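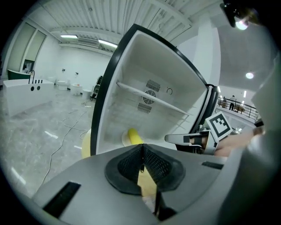
Der Kühlschrank ist ein wärmegedämmter Schrank zur gekühlten Aufbewahrung von Lebensmitteln und, in vielen Haushalten, zur langfristigen Aufbewahrung von Senfgläsern. Als Haushaltsgerät gehört er zur Kältetechnik, als sozialer Ort zur Küche.

Aufbau

Der Innenraum besteht meist aus hellem Kunststoff und ist durch Einlegeböden unterteilt. Seitliche Rippen in der Innenwand tragen die Böden und erlauben es, ihre Höhe zu verändern. Von dieser Möglichkeit wird in der Regel einmal Gebrauch gemacht, am Tag der Aufstellung. Eine umlaufende Dichtung schließt den Spalt zwischen Tür und Korpus; in ihren Falten sammeln sich Krümel, deren Herkunft selten geklärt wird.

Bei Geräten mit Umluftkühlung sitzt in der Rückwand ein Ventilator hinter einem runden Gitter, dazu kommen geschlitzte Luftauslässe. Die bewegte Luft gleicht die Temperatur zwischen den Fächern an. Wer einen großen Topf unmittelbar vor das Gitter schiebt, hebt diesen Vorteil wieder auf. Ältere und einfachere Geräte kommen ohne Ventilator aus und sind unten merklich kälter als oben.

Einräumen

In Geräten ohne Umluft gehören Fleisch und Fisch auf den untersten Boden, Milchprodukte in die Mitte, Käse und Speisereste nach oben. Gemüse liegt im Schubfach. Bananen, Tomaten und andere kälteempfindliche Früchte bleiben besser draußen, was ihre Verbreitung im Kühlschrank kaum eingeschränkt hat. Hohe Gegenstände, die zwischen zwei Böden nicht aufrecht stehen können, werden angelehnt und fallen beim nächsten Öffnen um.

Sammlung Tuvville

Das Haushaltsmuseum in Tuvville zeigt im ehemaligen Lagerhaus an der Terkgate 45 Kühlschränke, darunter neun der Marke Diekmann. Das Modell Potine, mit 200 Litern Nutzinhalt für kleine Wohnungen gedacht, wurde in 3.000 Exemplaren gebaut. Seine Innenbeleuchtung brannte wegen eines falsch gesetzten Türschalters auch bei geschlossener Tür, womit eine alte Streitfrage wenigstens für dieses Modell entschieden ist.

Siehe auch: Eisfach, Speisekammer, Tauwasserrinne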